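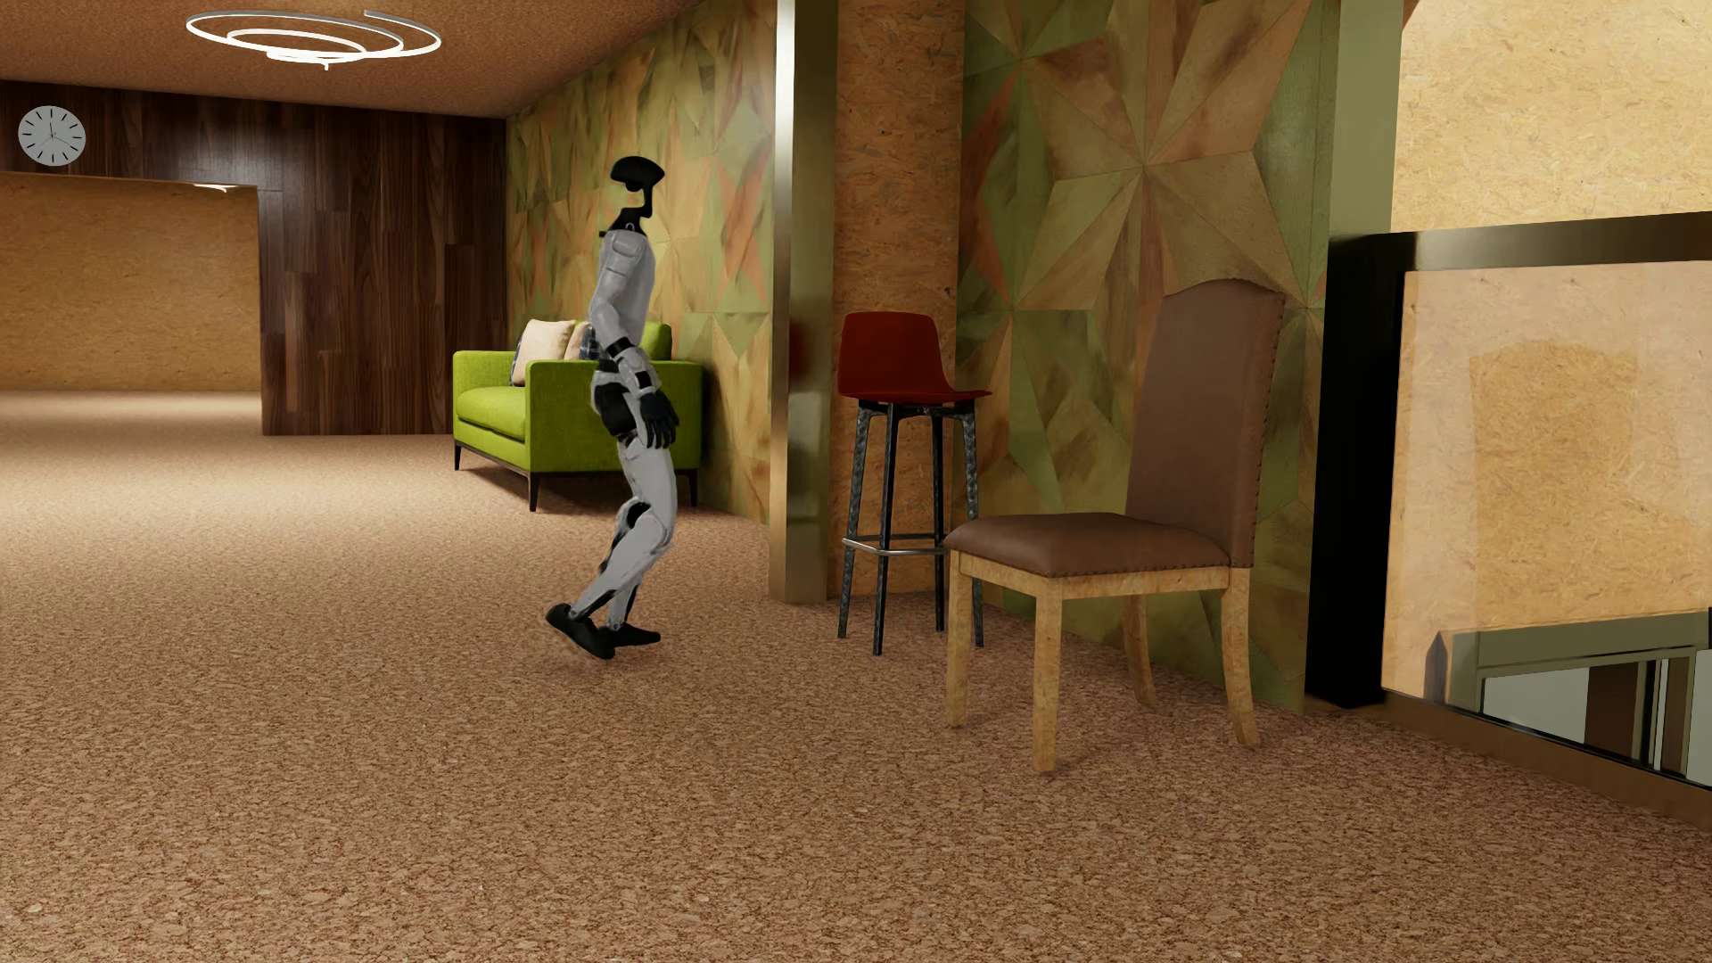
# How Do You Get a Robot Ready for Its Day?

Think about your own morning for a minute. You wake up, you stretch, maybe you wiggle your toes under the blanket to see if they're cold. You find your socks (or one of them, anyway), you eat something, and somewhere in all of that your body gets itself ready to walk down the stairs without falling on its nose. You don't have to think about it much, because you've been practicing for years and years.

A robot that walks on two legs needs a morning too. It needs people to help with it, and it takes a good deal longer than finding socks!

The robot we're going to talk about is called Terance. Terance has two legs, two arms and two hands with fingers, and there are really two Terances, which I'll explain as we go. One is made of metal and plastic and lives in a workshop called Ivwood. The other is made entirely by a computer, and it lives in a computer-made house with a green sofa, a red bar stool and a floor that looks like cork. The people who look after them call the computer one "Inside Terance," and I've gotten used to calling it that myself.

## Why have a Terance inside a computer?

Remember learning to ride a bike? You probably wobbled and fell over a few times. Falling off a bike hurts, but knees are good at mending themselves. Robot knees aren't. If the metal Terance tips over, somebody has to get out the screwdrivers and check every part that might have been bent, and that can use up a whole afternoon.

When Inside Terance tips over, you press a button and it's standing up again. You can let it fall over before breakfast and nothing gets so much as a scratch. So new moves are tried in the computer first, and the ones that go well get a turn in the workshop.

Now, for this to work, the computer robot has to be set up very much like the real one. If the real leg is heavy and the computer leg is light as a feather, then Inside Terance will learn to walk like something with feather legs, and those lessons won't be any use to anybody. Setting it up properly is a job, and at Ivwood it belongs to Tín Lò.

## Setting up the body

Tín starts with the joints. A joint is a place where a body bends, like your elbow or your knee. Try bending your elbow backward. (Gently!) It stops, doesn't it? Your elbow has a limit, and each of the robot's joints has one as well. Tín types in how far every joint can bend and where it has to stop, and how strong the motor is that moves it.

Then come the weights. Each piece of the robot gets a number for how heavy it is, from the shoulder to the foot. Feet are fussy. They also need to know how slippery the floor is, because walking on a kitchen floor in socks is a very different thing from walking on a rug, as you've probably found out for yourself.

When the numbers are in, Inside Terance takes 3000 practice steps. Tín doesn't sit and watch every single one, of course. The computer keeps a list of any steps that went wonky, and Tín reads through the list with a mug of tea and looks for the ones that went wrong in the same way. If it's always the left foot that lands funny, that's a clue, and back Tín goes to the left foot's numbers.

## Setting up the hands

Hands are tricky. Hold yours up and touch your thumb to your first finger, as if you were picking up a pea. Now open it into the shape of a letter C, as if you were going to hold a cup. You used lots of little parts to do that, and you did it without looking anything up.

A robot's fingers have to be told where "open" is and where "closed" is. The helpers call this *calibration*, a long word that means making sure the numbers match the real thing. If the computer says a finger is straight but it's truly a little bit bent, the robot may miss the pea, or squash the cup.

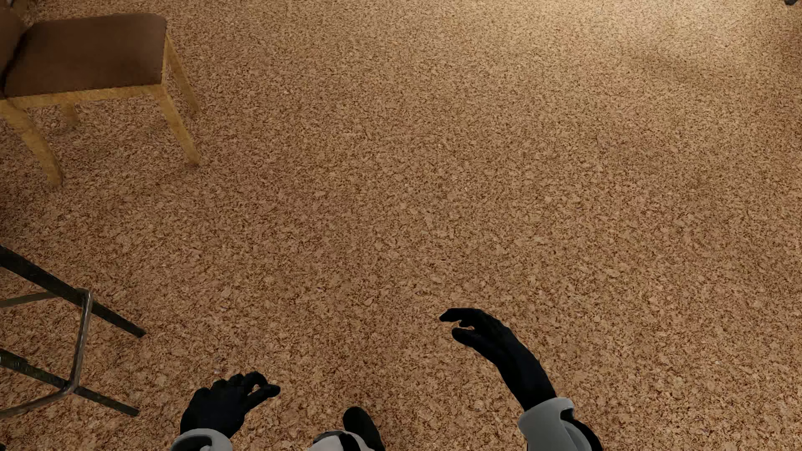 *Inside Terance's hands above the cork floor: one with thumb and finger pinched close together, the other open in a C shape.*

It's good to check hands when they're empty. You want to know that the fingers go where you send them before you trust them with somebody's favorite mug.

## Looking after the metal one

Over in the workshop, the metal Terance belongs to Thịnh Ông, at least as far as cleaning and fixing are concerned. Before any walking happens, Thịnh goes through the morning jobs:

1. Look at the battery. Is it charged? Does the plug click all the way in?
2. Wipe the feet. Dust makes them slide.
3. Move each arm and leg slowly by hand, with the power off, and feel for anything stiff or crunchy.
4. Check the screws with a small wrench. Walking shakes them, and a shaken screw likes to come undone.
5. Turn on the power, stand back, and listen.

I asked Thịnh about the listening, and it's my favorite part. A happy motor hums. A motor that needs help might click or whine, and after a while you get to know the sounds, the way you know which stair creaks at home.

One February a knee started clicking, quite softly. Thịnh took off the cover and found a worn-out bearing, a little ring that lets parts turn smoothly. The new one went in before lunch, and then both Terances had to be checked again, because a fresh bearing moves more easily than an old one and the computer knee needed its numbers changed to match.

## Try it yourself: be a robot checker

You'll need a friend and some open floor. One of you is the robot and the other is the checker. The robot stands still with both arms hanging down. The checker calls out one joint at a time ("left elbow!" or "right knee!") and the robot bends only that joint, slowly, and puts it back.

Next, let the robot take one very slow step. Robots, pay attention to your back foot! Does the heel come up first, or the toes? Do you lean forward a bit? Checkers, write down what you see, then swap places and find out if your friend walks the same way you do.

## Words to keep

**Joint:** a place where a body or a machine bends.

**Bearing:** a part that helps other parts turn smoothly.

**Calibration:** making the numbers match the real thing.

**Simulation:** a pretend place made by a computer, where a robot can practice and fall over as much as it likes.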